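The Day the Left Arm Let Go: Talking Faults and Fixes with Wiesława Głowacki

Interview by Virgil Costache

Wiesława Głowacki keeps a broken mug handle on the windowsill above her desk. It came off in October, when a robot arm that was supposed to be holding a mug stopped holding anything at all, and she still picks it up and turns it over while she talks.

"It made this sad little click," she says. "Then the whole arm just sort of sighed and lay down. I was standing right there with a screwdriver in my hand and I remember thinking, well, that's new!"

Głowacki runs the tabletop manipulation bench at Cosia, a small company that works on getting pairs of robot arms to handle ordinary kitchen things. I had written to her after she posted a fault report on the company blog on 4th March, a long and wonderfully detailed piece that set off a lot of mail from people with similar benches. I wanted to hear the parts that hadn't fit in the post, and she was happy to give them to me (our call was supposed to take half an hour and ran most of the morning).

The short version goes like this. The two arms share a work area and often reach across each other. One afternoon the left arm had a mug in its grip, up in the air, when the right arm came over the top of it on the way to somewhere else. The two touched. It wasn't a hard knock. The left arm pushed back, as it was meant to, the current in its shoulder servo climbed, and the servo went into overload protection and switched its torque off. The arm fell onto the table with the mug still in its fingers.

"The servo did exactly what the data sheet says it does," Głowacki says. "It protected itself. And I love that it protects itself, servos are expensive! But an arm held up by motors has only the motors. You take away the torque at the shoulder and everything past the shoulder comes down."

So what did they look at first?

"The software, of course. Everybody always blames the software, and I blamed it too. I spent two days reading the planner."

The planner, the part that decides how each arm gets from one place to another, turned out to be only half of the story. It checked the arms against each other, but it used a simplified model in which every link was a slim capsule. The cable loops at the elbow weren't in the model at all. When her colleague Hubert Zawadzka played back the joint log from the accident, the arms on his screen passed each other with a small gap. On the real bench, a loop of cable had caught on the wrist below it.

"Hubert called me over and said, look, they never touch. And I said, Hubert, I have the pieces of the mug." She laughs. "That was a good moment, though. That's the moment you know where to dig. The log says one thing and the floor says another."

Zawadzka joined us for a while, eating an apple, and he was keen to talk about the log itself. The controller had been set to write a warning whenever a servo's load reading went over a limit, and that limit was 4000 in the raw units they use internally. It had been copied over from an older bench with bigger motors. The shoulder that gave out had been reading over 3000 for a good while before it tripped, and not one warning had been written.

"The numbers were all there," he says. "We recorded them beautifully. We just had the alarm set up on a shelf where it couldn't reach anything."

The limit is now 2625, and he can tell you how he got it. He had the arms hold a series of poses, from tucked in to fully stretched, wrote down the load for each, and picked a value that sat above normal work and well below the point where the servo gives up. It took him an afternoon. He would like everyone with a bench like this to spend the same afternoon, and he said so twice.

I asked Głowacki what happened to a person's hands in all this, because her post had a section on it that I thought deserved more attention than it got.

She got serious here, though she never slows down much. At the time of the drop, the habit in the lab was to reach in and fix things while the arms were holding still. A mug was a little crooked, so you nudged it. A coaster had slid, so you slid it back.

"Holding still isn't off," she says. "I want that on a T-shirt. A still arm is an arm that is working hard to be still. If the shoulder had tripped ten minutes earlier, my hand would have been under it. These are light arms and I'd have had a bruise and some bad language, but I had a student in that week, and she puts her face right down by the table to see if things are lined up. That's what I thought about on the way home."

The rule they have now is a plain one. Before a hand goes in, both arms go to a rest pose where they can lose torque and not fall any distance, and then the power to the motors is cut with a switch. The switch used to be at the back, behind a power supply. Mieczysław Czerwiński, who builds most of the company's hardware, moved it to a spot you can slap without looking.

"Mieczysław was so pleased," she says. "He had been asking to move that switch for ages and I kept telling him it was fine where it was. I've apologized. I brought cake."

There were changes to the arms' behavior too, and this is where she really lights up. The first was fattening up the model. Each elbow now carries an extra block of forbidden space, big enough to cover the cable loops wherever they swing, so the planner treats the cables as part of the arm.
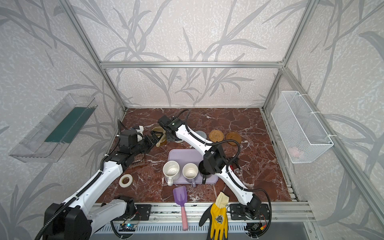 The second change was about crossing. The arms still cross, and Głowacki is firm that they should.

"People wrote to me and said, just split the table down the middle. Left arm on the left, right arm on the right, no more problem. And sure! But half of what's interesting about two arms is the middle. You want one to pass something to the other. You want one to reach around. If I draw a line down the table I've got two boring robots."

What they did was add a kind of booking system. When one arm plans a move through the shared space, it claims that space for as long as it needs it, and the other arm either waits or goes around. If both want the same spot, the arm that is carrying something gets to go first. It slowed them down at the start, she admits, because the claims were far too greedy and the arms stood about being polite to each other. Zawadzka trimmed them back over a couple of weeks.

The third change is the one I'd have never thought of. The controller now watches for the load rising while the arm isn't getting anywhere. Pushing hard and moving is fine. Pushing hard and staying put means there's something in the way, and the arm backs off a little along the path it came in on, then stops and asks for help. It does all that well before the servo's own protection wakes up.

"That's my favorite," she says. "The first time I saw it work I was leaning on the arm with a wooden spoon, being an obstacle, and it just gave way and backed up. I did it again and again. I made everyone come and be an obstacle."

And if a shoulder does trip anyway? They worked on that as well. The controller now notices when a joint has dropped out and tells the other arm to freeze at once, which it hadn't done in October. Back then the right arm had calmly finished its move over the top of its fallen neighbor, dragging the cable along with it. One connector was pulled halfway out, and for a day they had a second fault that looked like a dead servo and was only a loose plug. Czerwiński now puts strain relief on every cable run before an arm is allowed to move.

Zofia Domański, who looks after test procedures for the team, has turned all of this into a checklist that lives on paper beside the bench. Głowacki sent me a copy. It's short, and the first line on it is "Wiggle every plug." Further down is a line asking whoever is starting the bench to move both elbows by hand, power off, and watch where the cables go. Domański wanted that one in because cables settle over time, and a loop that was tidy last month may be hanging lower now.

I asked if there was anything she still worries about. There is, and she'd been waiting for the question. The load readings drift as the servos warm up, so a limit that's right in the morning could be a bit jumpy by late afternoon. They've seen a few false stops near the end of long runs. Zawadzka is in favor of letting the limit follow the temperature. Głowacki would like to live with the false stops for now and collect more of them.

"A false stop costs me a walk across the room," she says. "I can use the exercise. Let's get a nice fat pile of them and then see what Hubert's curve looks like. If it's pretty, he can have it."

She has to go then, there's a run waiting to be started and the plugs haven't been wiggled yet. Her fault report is still up on the Cosia blog, with the load plots from before and after, and she says she answers every letter about it, though the ones with plots attached get answered first.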